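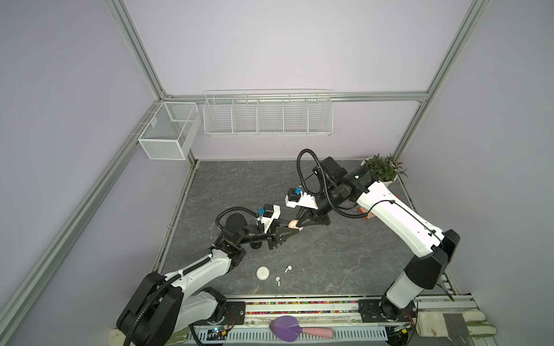

Bonjour à tous. Je travaille dans un atelier de conditionnement d'œufs et de produits fragiles (site Plallik, deux équipes), et la direction installe progressivement des cellules à deux bras pour les opérations de tri fin et de mise en alvéole. Le principe retenu est la prise à deux pinces : chaque mâchoire parallèle vient en appui d'un côté de la coquille, et une petite caméra montée sur chaque poignet contrôle l'approche. Sur le papier, le poste manuel devient un poste de « conduite de cellule ». Dans les faits, la fiche de poste n'a pas été réécrite. Les opératrices et opérateurs restent classés au conditionnement, avec l'ancienne grille, alors qu'on leur demande d'acquitter les défauts, de reprendre les points d'apprentissage et de remplir un relevé d'arrêts. Sur le dernier relevé hebdomadaire, nous avons 1 081 cycles lancés et 1 025 cycles terminés sans intervention. La direction présente ce second chiffre comme un résultat acquis. L'équipe, elle, voit surtout les interventions restantes, qui tombent toutes sur la même personne puisqu'il n'y a plus qu'un agent par cellule.

Mes points de blocage :

- le temps passé à acquitter les défauts n'est compté nulle part ;
- la cadence théorique affichée à l'écran sert désormais de référence dans les entretiens individuels ;
- la formation a duré 2 heures, dispensée par l'intégrateur (Hamico), sans attestation.

Existe-t-il une méthode reconnue pour chiffrer la charge réelle d'un agent de conduite sur ce type de cellule ? Et à partir de quel moment peut-on considérer que le métier a changé au point de justifier une révision de la classification ?

Posté par **ligne4_plallik**

---

**rdm_automatismes**

Je réponds sur la partie mesure, la classification n'est pas mon domaine.

Vos deux chiffres donnent 56 cycles avec intervention. Le taux de réussite est donc un peu inférieur à 95 %. C'est une donnée sur la machine. Elle ne dit rien de la charge de l'agent, parce qu'un défaut de préhension acquitté en quelques secondes et une casse avec nettoyage du plateau comptent chacun pour un cycle non terminé.

Il faut séparer au minimum quatre durées :

1. Le temps de détection, entre l'arrêt et le moment où l'agent s'en aperçoit.
2. Le temps d'accès, c'est-à-dire l'ouverture de l'enceinte et la mise en sécurité.
3. Le temps d'intervention proprement dit.
4. Le temps de reprise, jusqu'au premier cycle complet.

Chez nous (cellules Kumora, petites pièces en verre, donc pas exactement votre cas), le poste 3 était le seul relevé. Une fois les quatre durées saisies, le poste 2 s'est révélé le plus lourd. La porte demandait un réarmement à chaque ouverture, et les agents traversaient l'allée pour le faire. Nous avons déplacé le bouton de réarmement à côté de la porte, côté extérieur, avec vue sur toute la zone. Aucun programme n'a été modifié.

Concernant la prise à deux pinces sur coquille : vérifiez si les arrêts se concentrent à la prise, au transfert ou à la dépose. Avec deux bras sur le même objet, un écart de synchronisation se traduit par un effort latéral sur l'œuf. Si la majorité des défauts vient du transfert, c'est un réglage à renvoyer à l'intégrateur et certainement pas un sujet d'entretien individuel. Demandez l'export brut du journal de défauts avec horodatage. Le résumé hebdomadaire est inutilisable pour ça.

Autre point à contrôler : ce qui traîne dans l'enceinte. Tout objet posé sur le plateau peut gêner la vision ou une trajectoire. Nous avons écrit une règle de plateau vide en début de poste, avec signature. Elle a été mal prise au départ – une case de plus à cocher – puis gardée par l'équipe de nuit, qui trouvait les outils de réglage de l'équipe de jour à l'intérieur.

---

**figue_rh_prod**

Je travaille chez Figueiredo, côté organisation de la production. Mon avis n'est pas un avis juridique, la réponse dépend de votre convention collective et des accords du site.

Il n'y a pas de seuil chiffré. On compare le contenu du poste décrit et celui du poste tenu, critère par critère. Les plus souvent retenus sont l'autonomie, la technicité, la responsabilité et les connaissances requises. D'après votre message :

| Critère | Poste décrit | Poste tenu |
|---|---|---|
| Autonomie | consigne du chef de ligne | décision seul en cas d'arrêt |
| Technicité | gestes manuels | acquittement, reprise de points |
| Responsabilité | sa propre production | une cellule complète |
| Connaissances | formation interne au geste | formation intégrateur |

La reprise des points d'apprentissage est l'élément le plus fort. Modifier une position enregistrée est une tâche de réglage. Faites-la apparaître par écrit, avec les dates et l'identité du donneur d'ordre. Si la direction répond que cette tâche n'est pas demandée, alors elle doit être retirée aux agents et confiée à la maintenance, et il faudra accepter que la cellule reste arrêtée en attendant.

Sur la cadence, deux sujets distincts. L'affichage à l'écran ne pose pas de difficulté en soi. Son usage dans l'évaluation individuelle est plus discutable : l'agent ne maîtrise pas la vitesse des bras, et les salariés doivent être informés au préalable des méthodes d'évaluation qui leur sont appliquées. S'il y a un CSE, l'introduction de la cellule relevait aussi d'une consultation. Demandez le procès-verbal.

Sur la formation, réclamez à l'employeur le programme et la feuille d'émargement. L'absence d'attestation est gênante pour la mobilité des agents, et plus encore en cas d'accident.

J'ajoute une chose que les relevés montrent mal. Sur notre site, le passage d'une table de tri à plusieurs à un agent par cellule a supprimé les échanges entre collègues pendant le poste. Les anciens corrigeaient les nouveaux à voix basse, sans que cela figure dans aucun plan de formation. Nous avons dû recréer un recouvrement en fin d'équipe. La qualité du tri visuel avait baissé dès le mois d'août, avec l'arrivée des saisonniers.

---

**bzh_93**

Même situation ici, sur des barquettes. On a relevé les arrêts sur papier pendant une semaine complète, heure et motif, sans rien demander à personne. Le mardi était nettement pire que les autres jours – changement de fournisseur, calibre différent. La prime n'a pas bougé mais la cadence a été retirée des entretiens. Pour la classification je ne sais pas, le dossier est toujours en cours.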